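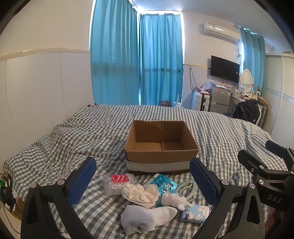
Reusing single-wall cartons for parcel post: how many trips?
Forum: Packing and Materials

flutecount
I sell secondhand textiles and small household goods and ship from home. Nearly all of my cartons are reused. They come in from suppliers, get the old labels covered, and go out again. Until now my rule has been one reuse and then recycling, but that rule came from nowhere in particular.

The cartons are single wall, C flute, 4 mm nominal. The liner is 210 gsm according to the supplier, Ernley, who made most of them. Typical contents are folded fabric and light plastic containers. Storage is a spare room that sits at 62 percent relative humidity for most of the year.

Is there a sensible way to decide when a carton is finished, short of crushing it?

chu_board
You are asking two questions. Stacking strength and puncture resistance do not decline at the same rate.

Stacking strength depends mostly on the vertical corners and the panel area next to them. A carton with sharp, straight corners and a caved center panel can still carry a fair load. A carton with flat clean panels and one rolled corner often cannot. Check corners first.

Your humidity matters more than the trip count. Board at 62 percent holds more moisture than board at the standard test conditions, and it creeps under load. If the cartons are stacked full in that room for weeks, they are aging before they reach the carrier.
- Shih-chieh Chu

flutecount
They are stored flat and only made up when an order comes in. The finished parcels stand in the hall for a day at most.

dunnage
Then I would ignore the humidity and look at the score lines. Folding flat and making up again works the scores, and the outer liner cracks there before anything else goes. Run a thumbnail along the flap scores. If the liner has split through to the fluting for more than a short stretch, use it for internal padding.

I get several trips from cartons like yours with soft contents. One reuse is wasteful.

Etthorpe Returns
Disagree with "several." We handle returns for a number of small sellers and see the results. The seller judges the carton at the packing table, where it always looks fine. It then goes through a hub, slides down a chute and ends up at the bottom of a cage. Cartons on their third trip fail at the bottom seam much more often than cartons on their second. The panel liner has been pulled by old tape and the new tape has nothing sound to stick to.

dunnage
That is a tape failure. It says nothing about the board.

Etthorpe Returns
The customer receives the contents in a plastic sack either way.

lau_c
Both of you are describing surface delamination. Film tape bonds to the top fibers of the liner. Peel it and the top fibers go with it. The next strip bonds to a torn, dusty surface and lets go under shear. Two remedies:

Do not peel. Cut the tape at the seam with a knife and leave the old strip in place. Apply the new strip over it with enough overlap onto untouched liner at both ends.

Or use wider gummed paper tape, wetted properly. It tolerates a rough surface better than film does. It will not hold on top of old film tape, so pick one system and keep to it for the life of the carton.

Chia-hao Lau

flutecount
I have been peeling. That would account for the two bottom seams that opened in February. What about tape on the inside? A lot of mine still have some on the inner walls from the previous packer.

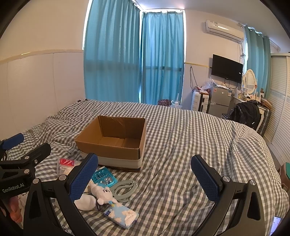
Open carton on the bed, clear tape on the inside of the back wall.

lau_c
Leave it unless it can catch on fabric. Press down any lifted edge or trim it. Pulling it takes the inner liner with it, and you gain nothing. For knitwear or anything with lace I would put a sheet of tissue over it, adhesive picks up fibers.

chu_board
Agree on leaving it. Inner tape does not weaken the panel. I would also not rely on it for strength.

For the bottom seam, one center strip is adequate for light textiles provided it runs well up both end panels. For anything dense, use the H pattern.

porter_q
Why not buy new? We buy plain cartons from Drodberg by the bale and the unit cost is small next to postage. Time spent inspecting scores with a thumbnail is also a cost.

dunnage
Bale quantities need somewhere to put a bale.

porter_q
Fair. Yang sells smaller bundles, although the size range is narrow and you end up paying for void fill.

flutecount
No room for a bale. Reuse stays.

Working rule as of 9 Sep 2022: reject for any rolled corner, reject for split scores, cut tape and never peel, new strip onto sound liner only. I will pencil a mark under a bottom flap on each trip and stop at 4, with soft contents only after the second.

Etthorpe Returns
I would stop at two. The rest of the rule is fine.

chu_board
Pencil the date with the mark. Board that has been in your room through a damp season should be judged separately from board that came in last week.

flutecount
Will do. Does anyone have a source for gummed tape in short rolls? Everything I find locally is sized for a machine dispenser.

lau_c
Ask a picture framer. Theirs is usually narrower than you want, but two strips side by side will cover the seam.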